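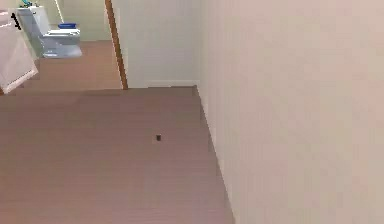
Home Our Soaps Reports Stockists Contact

Progress report to the Brendia Fund: the Haruna shaving soap, second period

Dear friends at Brendia,

It has been a full and rather sudsy stretch since we last wrote, and we are happy to have a good deal to tell you. When you agreed to support the Haruna soap we promised a hard shaving puck that would lather properly in the hard water we have here in Dristton, would be kind to skin that reddens easily, and would cost no more than a decent can of foam. The first two of those we can report on with some pride. The third is still giving us trouble, and we will come to it.

The recipe

We began the period with 6 versions of the base and have brought it down to 2. The four we let go each had something to recommend them (one smelled wonderful all by itself, before we had added a drop of anything), but they either went thin halfway through a shave or left a tight feeling on the cheeks afterward. Both of the remaining versions use a mix of stearic acid and coconut oil, with extra glycerin and a little kaolin clay for slip. The one we call the softer base picks up quickly on a damp brush and suits people who are new to all this. The firmer one takes more patience, a good half minute of swirling, but it holds its lather through a second pass and even a third.

We had hoped to choose between them by now. After a lot of back and forth we decided to carry both through the next round of testing, and we hope you will agree that this is a fair use of the time. The extra cost is small, as they share all the same oils.

Home testing

This was the part we were most nervous about, and it went better than we dared to expect! We had 71 testers signed up in and near Dristton, and each took home a puck, a brush if they needed one, and a little card to fill in after every shave. Between them they sent back 1,347 shave cards, and we have read every one, including those with soap on them.

The most common praise was for the cushion, meaning how well the lather keeps the blade from dragging. People using an old-fashioned safety razor noticed it most, and several cartridge users said they had gone from shaving every other day to shaving daily with no more soreness than before. The most common complaint was the scent. We had put a light cedar and bay in both bases, and a good many testers found it too strong first thing in the morning. We have since halved it, and there will be an unscented puck in the next round as well.

A smaller group told us the lather dried out on them. When we called them back, nearly all had been loading the brush too briefly and then adding too little water. We have rewritten the instruction slip and it now takes you through the lather a few drops at a time — it is longer than we would like, but testers who tried the draft did much better with it.

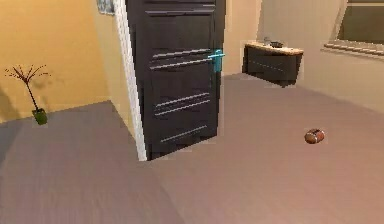 Dark door with a teal lever handle, partly open.

Tins and refills

The refill plan is moving, though slowly. Jerkent has made us a first run of steel tins with a screw lid and a wide mouth, and they are handsome things that sit nicely in the palm. The trouble is the thread, which clogs with dried soap and becomes stiff after a couple of weeks in a steamy room. Jerkent has been very good about it and is cutting a coarser thread at no charge. We should have the new tins by September.

The refill pucks come wrapped in waxed paper and drop straight into the tin. We did find that the softer base shrinks a little as it cures, enough to rattle, so we are pouring those molds slightly wider.

Spending

We are within the budget you approved. Oils came in a touch under, postage a touch over, and the money set aside for a second mold has not been spent. We would like to move it to the patch testing that the lab has asked for, and would be grateful for your word on that before we book.

The price is where we are short. With the tin included we cannot yet match a can of foam, though the refill alone already does. Buying oils in larger drums would help, and so would a plainer outer box, and we are getting quotes for both.

What comes next

The reduced-scent pucks are curing now and will go out to testers once they are firm enough. We will send you a pair of each, with a brush, and we would dearly love to hear how you get on with them. If anyone in your office would like a lathering lesson, our Wednesday open hour is still going and there is always a kettle on.

With warm thanks for your patience and your support,

The Haruna soap team, Dristton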